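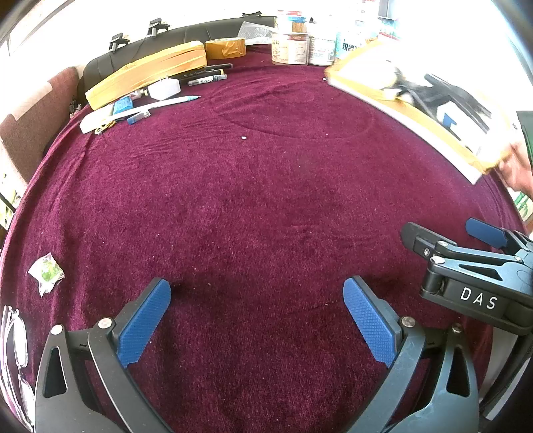
Birding at Brernwood - the questions I get asked most

Do I need to book?
No. The gate opens at six and you sign the book at the hut. If the hut's locked, just walk in and sign on your way out.

Which trail should I take first?
The Restrepo loop, every time! It's 3558 meters, mostly flat, and the reed beds come early while you've still got energy. The Plinimell trail is steeper (it tops out at 1142 meters above sea level) and I'd save it for a clear morning.

What will I see?
It depends on the month, sorry. In October I've had seven species before breakfast, and once I had a very long look at one wet heron. Elsa Holmgren keeps the sightings list in the hut and her notes are much better than mine.

Are binoculars enough?
For the woods, yes. I use an old 8x42 pair and leave the scope at home - it's a pain on the steps. Out at Vusell pond you may want one, as the ducks like the far bank.

What if it rains?
I go anyway. The blind at Vusell has a roof and a bench, and drizzle keeps the crowds down. The boardwalk gets slick, so wear something with grip.

Can I bring my dog?
Not on the loop, but leashed dogs are fine on the lower road.

Is there a guided walk?
Oda Isaksson leads one on Thursday mornings, starting at the hut at 7. She walks slowly and stops a lot, and I love that. Bring your own coffee.

Where do I park?
In the gravel lot past the bridge. The first one you come to is for the farm.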